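Wanted: people with patience to help us find out what a robot can do on a shop floor

Hi, I'm Ornella Ruggiero, and I run the trials at Kumus. I've been asked the same thing at every family dinner for years: so when can one of those arms do my dishes? Not soon! Sorting small parts and working next to a belt is where we are, and even that goes wrong in ways you wouldn't believe until you've watched it on a Tuesday afternoon with cold coffee in hand.

So we need 2 more people for the Dinen trials, starting in July. You'd set up the table, run the arms through a chore, and write down what they fumbled. You don't need an engineering degree (I studied textiles). If you've packed boxes, fixed appliances or worked a line, you already know things about handling stuff that I had to learn the slow way.
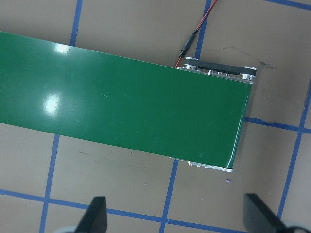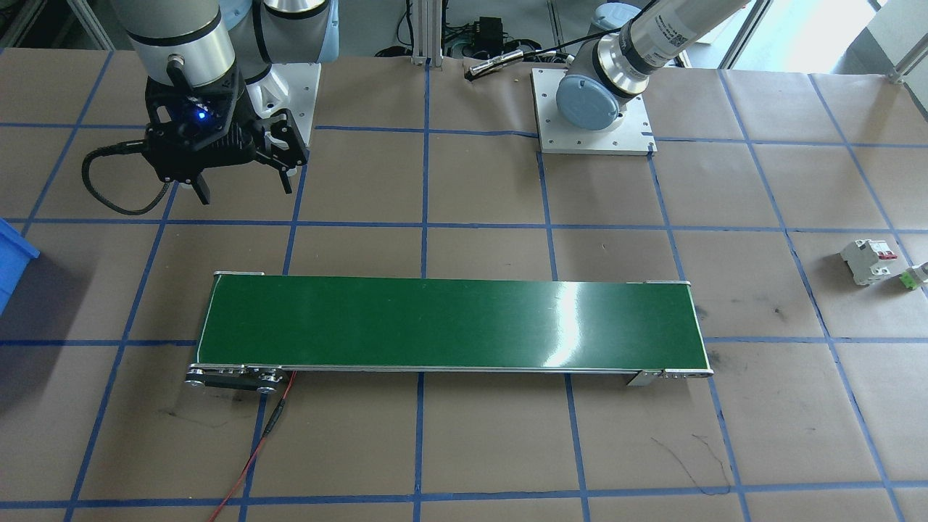
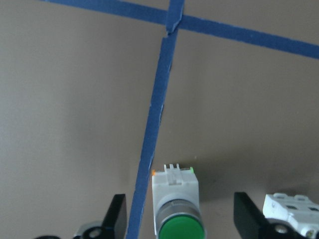

The blue tape grid is how we tell each other where things go, so expect to say "one square left" a lot.

What you'd be doing

Laying out parts, restarting runs, re-taping the table when it gets ratty. We have 351 attempts logged for the current chore and want 200 more before we move on to kitchen things, cups and towels mostly. I think towels will be a disaster, and Loredana Benedetti, who you'd report to, thinks I'm wrong. Come and take a side.

Hours and pay

Part time, mornings or afternoons, your pick. Paid weekly, and trial days count.

How to apply

Send a few lines to Loredana at the Kumus front desk with "Dinen" in the subject. Tell us about a chore you'd hand over tomorrow and one you think a machine will mess up for another decade. No cover letter please, I never read them.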